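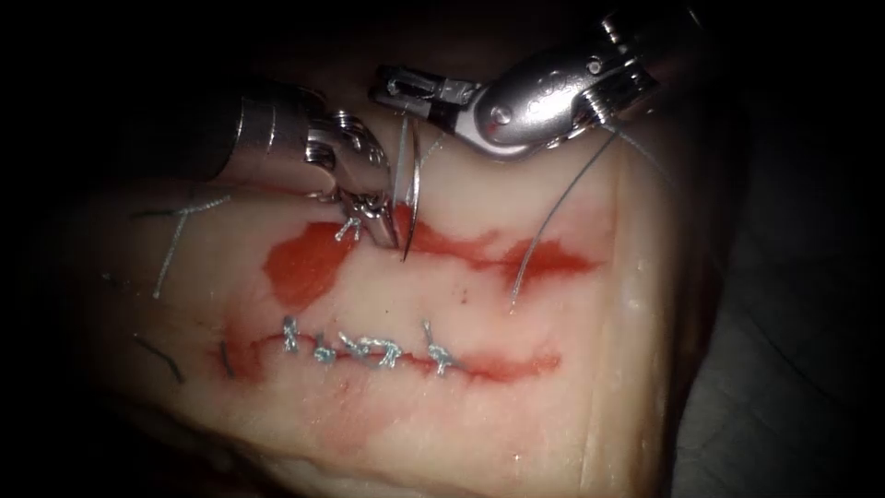 Chinyere Oyelaran wrote: Does the right wrist drift when the arm is parked with the jaws empty, or only when it is holding a needle against the pad? Those are two different faults on a Tamuno drive and I would like to know which one we are chasing before anyone opens the housing.

Ticket 622
Opened: 2021-08-23
Opened by: Adebayo Edet
Location: Ostance shared workshop, back bench
Hardware: two-arm suturing rig, Tamuno drive units, Brenano motion board
Status: closed

Adebayo Edet wrote:

Only when it is holding a needle. Parked and empty, the wrist stays put. I left it powered while I had lunch and the encoder reading was the same when I came back.

The original problem, for anyone reading from the start: on the right arm, the commanded wrist angle and the real one disagree once the needle tip meets the tissue. The board says the wrist has rolled all the way through the bite. The jaws have stopped short. I then get a shallow bite and have to back out and take it again. The left arm does not do this with the same needle and the same pad.

What I had tried before opening the ticket:

Re-homed both arms. No change.
Swapped the motor cables left to right at the board. The fault stayed with the right arm, so I don't think it is the Brenano.
Lowered the roll speed by half. The bite got a little better but still came up short.
Put in a fresh needle. No change.

The lower wound was done before the fault got bad enough to bother me. The upper one is where I gave up and started writing things down. Thread is the braided kind we always use on the practice pads.

Log from the first session is in the shared folder. The part to look at is the roll current. It climbs normally, goes flat, then drops while the position keeps counting up. To me that looks like something slipping between the motor and the cable drum.

I measured the lost motion at the jaw tip with a dial gauge. It came to 2 mm on the right arm. On the left I could not get the needle on the gauge to move enough to read.

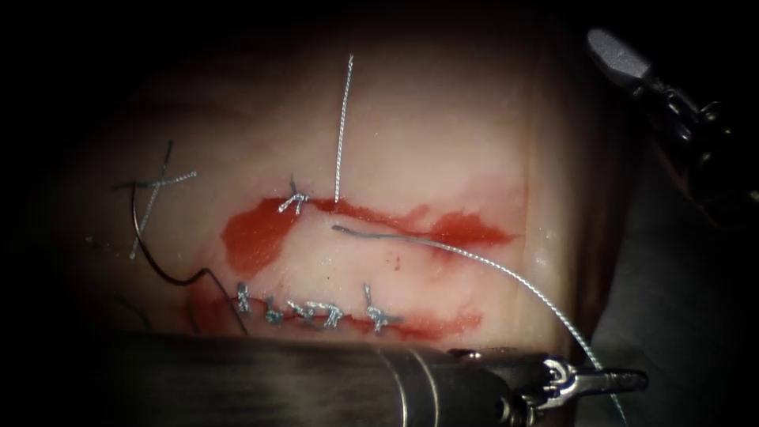 Flat current with the position still counting is nearly always the drum clamp, in Chinyere's view, and she asked for a paint mark across the drum and the motor shaft before the next run, so that a slip would show up without taking anything apart.

I did the paint mark with a correction pen. Ran the roll axis back and forth in free air for 20 cycles and the two halves of the mark stayed lined up. Then I loaded it by hand, holding the jaws lightly with a rubber-faced clamp, and ran one slow roll. The mark split on that first try. So the drum is turning on the shaft under load, and the cable itself is fine.

Opened the housing. The clamp screw on the roll drum was snug but not tight. There was also a film of oil on the shaft, probably from when I relubed the bearing back in February. I used too much then and it has had months to creep along.

Fix, in order:

1. Power off at the supply. The rig runs on 48 volts and the board holds a charge, so wait until the light on the Brenano goes out.
2. Tape the cable to the drum before loosening anything. If it comes off the drum you will be re-threading the whole wrist.
3. Back out the clamp screw and slide the drum off.
4. Wipe the shaft and the bore of the drum with alcohol. I went through several wipes before they stopped coming back gray.
5. Refit with the flat on the shaft facing the screw. Mine had been on a few degrees off the flat, which can't have helped.
6. Thread lock on the screw, tighten, leave overnight.
7. Re-tension the cable. I used the Stelex gauge from the tool wall and matched the reading on the left arm.
8. Re-home, then redo the tool offset.

Don't skip the last one. I did, and the right arm came down low enough to dent the pad. No damage to the jaws - I checked them under the magnifier.

Also changed the wrist current limit in the Brenano config. It had been raised at some point, maybe by me, and it let the motor push through a slip without throwing a fault. It is back at the default. If the drum lets go again, the arm should stop and say so.
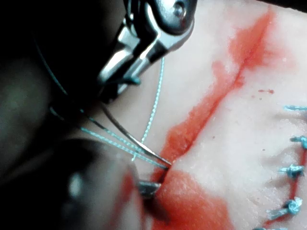

With the drum tight, I repeated the dial gauge test on the right arm and the lost motion is now too small for me to read, same as the left. The hand-loaded roll was run again as well, slow and then at normal speed, and the paint mark held both times. Current climbs and comes back down with the position, no flat part.

I have left the paint mark on. Please don't clean it off. I added one to the left drum too while I had the pen out, and checked that screw. It was tight.

Still open, but not part of this ticket: the left jaw cable squeaks when it closes fully. I will start a separate one for that after I have looked at the pulleys.

Config file with the default limit is in the shared folder. The old one is next to it with "old" in the name. Closing.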